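stablecoin payouts for small sellers, a thread. been meaning to write this up for weeks, typing it between orders so bear with me

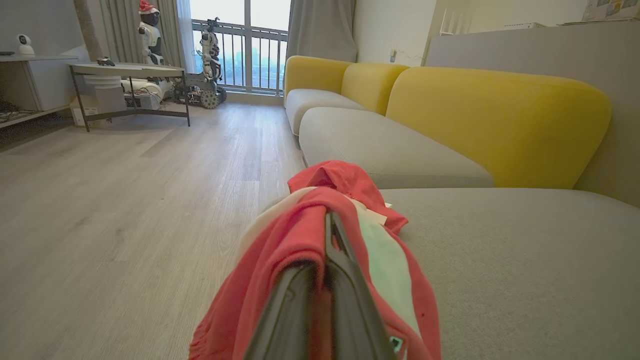
1/ Who this is for

you sell stuff online, small shop, buyers in other countries, and some marketplace just emailed you "get paid in digital dollars!" with a big green button. that email. I got it too. I clicked the button. here's what I know so far

2/ My setup

secondhand and small-batch clothes, mostly to buyers overseas. marketplace is Florkness. they used to pay out by bank wire only. now you can pick wire or stablecoin, and the stablecoin goes through a wallet company called Tasham. you don't get to choose the wallet. it's Tasham or wire

3/ Why I tried it

wire takes forever. 6 days for me on a normal payout, longer around holidays. and my bank skims a flat fee on every incoming wire, doesn't care if it's big or tiny. small payouts get eaten alive

4/ stablecoin payout landed in the wallet in 2 minutes. I refreshed the page thinking it was a glitch. ok so that part is real

5/ BUT

landing in the wallet is one thing, landing in my rent money is another. I still have to turn it into plain dollars in my plain checking account. this is where the email gets real quiet

6/ Cash-out fees

Tasham charges a percent to convert plus a withdrawal fee. the withdrawal fee is the same whatever the amount. so if you cash out every little payout separately you're right back where you were with the wire. let it pile up a bit, then move it

7/ I pull out when I hit 100 dollars minimum, usually wait for more. below that the fee is just silly

8/ someone's going to say "just don't cash out, spend it directly." spend it where. my landlord? the post office? my thread supplier takes cards and that's it

9/ El Fassi (packaging place, I get mailers from them) does accept it now. tried once. worked fine, small discount even. but the refund on a short-shipped box came back as store credit and not coins, took me a week of emails to sort out. ask about refunds BEFORE you pay anybody this way

10/ Verification

do this first, before you switch the payout setting. I did it backwards. switched, got paid, then found out I couldn't withdraw until my ID check cleared. money just sitting there where I could look at it

they want ID, proof of address, and for a business account something showing the business exists. my shop name and my legal name don't match and that got me kicked back twice. upload the trade name registration at the start, don't wait to be asked

11/ Which network

ok this one is important and the screen explains it terribly. when you withdraw to an outside wallet it asks which network. the same coin exists on several. pick one the receiving wallet doesn't support and your money might be stuck or gone. there's a support article. it's long. read it

send a tiny test amount first. every time you use a new adress. yes you pay the fee twice. pay it

12/ if you're only going wallet to your own bank you can skip all of 11. most of you are in this group

13/ Is it safe

depends what you mean. the coin is supposed to be worth a dollar and mine has been, or so close I couldn't tell. but it's a company promising to hold a dollar for every coin, it's not a bank deposit. no deposit insurance on my Tasham balance, it says so in their terms, way down the page

14/ so I don't keep savings in there. it's a hallway. money walks through

15/ I looked for who holds the reserves and how often anyone checks. there's a monthly report. I read the one that was up, didn't understand all of it, but at least it exists and an outside accounting firm signed it. if yours doesn't publish one I'd stick with wire

16/ Skikov

people keep asking me about Skikov since they advertise zero cash-out fees. looked into it. fee is zero, but the exchange rate they give you is worse, so you pay anyway, you just don't see a line for it. check how many dollars actually arrive in your bank. compare that number and ignore everything else

17/ Taxes

not an accountant!! but sales income is income, whatever it shows up as. write down the dollar value on the day it arrives. I keep a spreadsheet - date, order batch, coins in, dollar value, fee, dollars out. boring. takes a few minutes

converting to dollars can count as its own transaction too, even if the gain is basically nothing. so keep those records. Tasham lets you download a file but it only had the withdrawals when I tried, not the incoming payouts. so don't lean on it

18/ my tax person charged extra to sort out my first batch bc I handed her a pile of screenshots. learn from me

19/ Chargebacks

thing I didn't think of. when a buyer disputes an order, Florkness takes it out of your NEXT payout same as before. but if your balance goes negative and you're on stablecoin they want it topped up from the wallet. mine was empty bc I'd just cashed out. account got paused over one jacket. leave a little cushion in there

20/ Security

turn on two factor, use the app kind and not text messages. write the recovery codes on paper. put the paper somewhere you'll remember. nobody from support will ever DM you asking for those codes, and if you post a complaint in public you'll get a fake support message in your replies. I did, very polite, total scam

21/ The numbers

since switching I've saved roughly 67 dollars in fees total compared to what wires would have cost. so. not life changing. the speed matters more to me, I can restock the same week a batch sells

22/ Who should bother

lots of small payouts from abroad, you're ok with spreadsheets, and you can let it pile up before cashing out - try it with part of your money if they let you split. Florkness does, it's under payout settings, advanced, the slider thing

one big payout a month? stay on wire. the flat fee hardly matters at that size and your bank is easier to yell at

23/ things I still don't know: what happens to a stuck payout if Tasham and Florkness stop working together. asked both. each one told me to ask the other

24/ also fees are supposed to change in December, there was a banner on the dashboard and no actual numbers yet. everything above is as of 21 October 2026, check before you trust me on it

25/ ok got parcels to drop off. replies open, will get to them tonight. if you use a diffrent marketplace post your cash-out fee under here so we can compare

26/ oh and forgot - switching back to wire took one click but only kicks in on the following payout cycle. so if you're switching back to make rent do it early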